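Ticket: Grey dimple mat won't stay put on the tiles
Opened by: Misaki Mizuno
Opened: 10/17/25
Priority: Medium (was Low, see below)
Status: Waiting on supplier

Problem as reported
Grey mat, the Jorwood one with the raised dots, keeps creeping on the marble tile. Stand on it, turn round, it goes with you. Worst near the wall side. Shinji went over on one knee yesterday, no harm done but I'd like it sorted before the next lot come in. Also one end curls when its put back down after washing.

Tried so far
Swept the tile first. No change.
Turned the mat over. Worse, and it rocks.
Moved it a foot or so further from the wall. Still creeps, just somewhere else.

Reply, Kazuhiro Katayama
Which tile cleaner are you on? If it's the Fornis polish stop using it, leaves a film. Use plain hot water and a drop of washing up liquid, rinse twice, dry with a towel. Same for the mat, in the white basin, both faces, get a brush in between the dots. Dont fold it to get it in, let it bend. Then try again and tell me if it still moves. Pics of the mat please, on the floor and off it.

Reply, Misaki Mizuno
Yes it was the Fornis. Stopped. Pics:

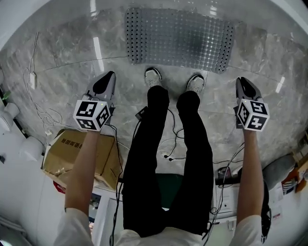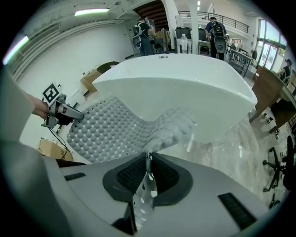

Floors & Washroom Upkeep, Doolan House

Mat on the tiles in the first, over the basin in the second.

Update, Misaki Mizuno
Did the tile twice with hot water as told. First bucket came up cloudy so there was definately something on it. Mat scrubbed both sides, rinsed, hung up, left overnight.
Result: better. Doesn't shoot off any more when you step on. Still walks if you twist your foot. Curl at the one end no different.

Reply, Kazuhiro Katayama
OK so film was part of it. Curl is probably from how it's stored. Who puts it away?

Reply, Wondimu Berhe
Me mostly. Goes in the cupboard on its edge, bent round behind the mop bucket. No room flat.

Reply, Kazuhiro Katayama
That'll be it. Flat from now on please, or rolled loosely with the dots outward. To get the curl out: warm water in the basin, soak the curled end 30 minutes, lay it on the tile, heavy books on top overnight. Not a radiator, not a hairdryer. Put it dots up when you're done.

Update, Wondimu Berhe
Soaked and weighted. Curl mostly gone, corner still lifts a touch. Mat now lives flat on the top shelf, moved the paper towels down.
Basin had a grey scum line after, wiped off ok with bicarb.

Update, Misaki Mizuno
Raised to Medium, it still slides on a twist. Asked Allis for the thin rubber underlay, the cut to size sort. They do it by the roll only, 300 cm, more than we want but it'll do the other washroom too. Order placed, no delivery date yet.

In the meantime
Mat up off the floor when not in use
No Fornis on those tiles, bottle moved to the back office, label on it
Rinse the mat in the basin at the end of the day, shake, dry flat
Keep it clear of the wall side

Reply, Shinji Higuchi
Knee's fine thanks. Can the underlay go right to the edge of the mat or does it need to be smaller? Asking as I'll be the one cutting it.

Reply, Kazuhiro Katayama
Smaller, a finger's width in all the way round. Otherwise it shows and collects muck. Leave ticket open till it's down and somebody's had a good twist on it.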